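Home News Opinion Business Letters Contact

Closing the Curton counter was a mistake

By Alasdair Lamont

Last updated 2018-02-26

The water utility that serves Curton and Skinness shut its walk-in office in October. Management said most customers already pay online and the building cost too much to heat and staff. Both of those things may be right. I still think the office should reopen.

I spent 17 years reading meters and later working the front desk at a different utility, in Jardine. Most people who came to the counter had already called. They came in because the call had gone badly, or because they had a bill in their hand that made no sense to them and wanted to point at the line.

The Curton office handled 3036 visits in its last full year. The utility used that number to argue that few people would miss it. Spread over a year, it doesn't look like much. But a visit usually meant a problem, and somebody at the desk had to sort it out. Those problems went to the phone line, where 14 people now cover the whole district, including Wedama.

My neighbor got a bill in January with a 200 dollar adjustment on it. She was on hold through most of a morning and was told to send an email. The reply asked for her account number, which was in the email. Three weeks later she got a corrected bill and a late fee.

The utility says it will look at call times in the spring. I would like it to publish them now, by month, going back to before the closure. If the wait hasn't grown, I'll say so in this space.

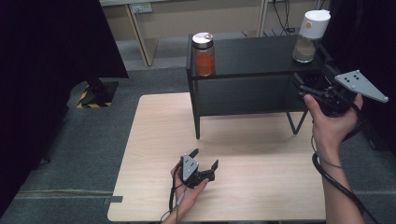 Two jars on a black shelf, one with a silver lid and one with a tall white lid.

There is a cheaper choice than the old office. Put one employee with a computer in the Skinness library two days a week and do the same in Curton. Jardine did this when its own office was being repaired, and people used it. The desk needs access to the billing system and the authority to waive a fee. Without that it's only another place to be told to call.

Rates went up again this winter. Customers were told the money was for pipes and pumps, and I have no quarrel with that. Part of what we pay for is also someone to answer when the bill is wrong. The board takes public comment at its next meeting, and I plan to be there.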